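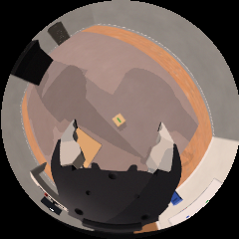 Thread last edited: September, 21:40

Birsen Ateş
Right, I've now read the whole Solbridge mattress booklet, all the way to the back page, and I have questions. Thread.

The claim on the front is "3,000 springs". Sounds like a lot. It's meant to. My old one had 600 and I slept on it perfectly well until the middle went.

So I looked for where the 3,000 are. Page 8, small grey type: the figure is for a king size. I was looking at a double. Nowhere in the booklet do they give you the number for a double.

I rang them. The man was very pleasant and went off to ask someone. 2,611. Fine, still a big number. But why did I have to ring?

Then it gets silly. Those aren't all springs in the sense you or I mean. There's a main layer, and then two thin layers of what they call "micro springs", and every one of those counts the same as a proper one. How tall is a micro spring? Booklet doesn't say. Man on the phone didn't know either.

Plustier do the same thing, by the way, except they call theirs "comfort coils". Branetti call them "response units", which could be anything. Could be a bean.

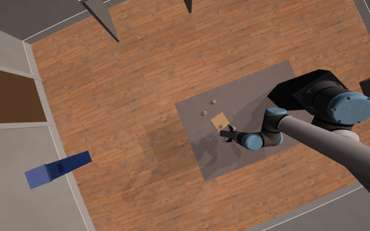 Ataberk Türkmen
More springs does mean better support though, surely? We paid extra for the top Plustier and my back has been fine ever since.

Birsen Ateş
Glad about your back, I mean that. But you went from a sagging old mattress to a new one. Would the cheaper new one have done the same? You can't know and neither can I, and the shop certainly isn't going to lend you both for a year.

And the trial period. "Sleep on it, love it or return it." Read the terms. You have to keep it for a minimum stretch before you're allowed to decide you hate it, you have to use their protector (sold separately), and collection is at your cost.

Reviews: I stopped reading them once I noticed how many were written in the first week. Everyone loves a mattress in the first week. Come back to me when it's been turned a few times.

Also "turn regularly" and "no turn needed" appear in the same booklet, four pages apart. Pick one.

What I did in the end was go to Sarıgül, the furniture place by the bus station, lie on five of them in my coat and buy the second firmest. The label said pocket springs, medium firm, and gave the depth and the weight. No number on the front at all.

Might be rubbish. I'll say so here if it is.

Still waiting for Solbridge to email me the height of a micro spring.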